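Color in Everyday Rooms
Notes for Session 4: Why the paint looked fine in the store

Hi all. I promised to write up last week properly for those of you who missed it, so this is half notes and half me remembering things I forgot to say.

The big idea first. A surface doesn't own its color the way a mug owns its handle. What reaches your eye depends on the light falling on it, what the surface soaks up, and whatever happens to be sitting next to it. Change any of those and the color shifts, even though the paint can says the same thing it always said.

My own sad story: I painted a hallway with a gray called Furninine, picked at noon next to a big window. By 9 in the evening, under the old ceiling bulb, it was the color of weak tea. The house dates from 1915 and the hall has no windows at all, so I really should have known better!

1. Neighbors

Warm colors that sit close on the color wheel (yellow, orange, some pinks) tend to feel like a family. Put them on brown and they stay warm but stand out, mostly through brightness. A yellow bottle with an orange cap beside a pink basket is a nice small case. Squint until the shapes blur and see which one your eye goes to first.
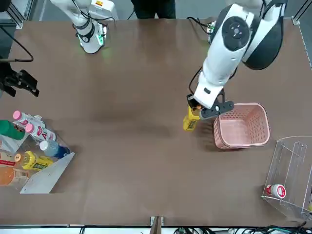 2. Colored light

Light adds, paint takes away. Shine red and green light on the same white wall and you get yellow. Mix red and green paint and you get mud. We spent a long time on this and Spyros Petek still thinks I'm making it up, so please try it at home with two flashlights and some candy wrappers.

Single wavelengths came up too. Light at 477 nanometers looks blue to most people. Brown doesn't have a wavelength at all. It's a dim orange seen next to something brighter, and if you look at it through a paper tube in a dark room it often stops being brown.

Small lights count as well. A little green indicator can tint whatever is close to it, and white things show that quickly.

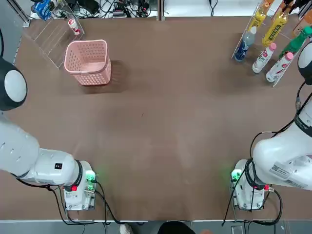 Fig. 2. Green tint on a brown tabletop.

3. Bulbs

Look for the color rendering number on the box. The scale tops out at 100, and a higher number means colors look closer to how they do in daylight. Warm or cool is a separate number, given in kelvins. Forough Babaei asked if you can have a warm bulb that also scores high. Yes, you can, and for a living room that's what I'd buy.

For next time

Tape one paint card to a wall and look at it in the morning, at midday and after dark. Write down the color name you'd give it each time, before you peek at the back of the card. Bring the card too, I have a drawer full of spares if you need one.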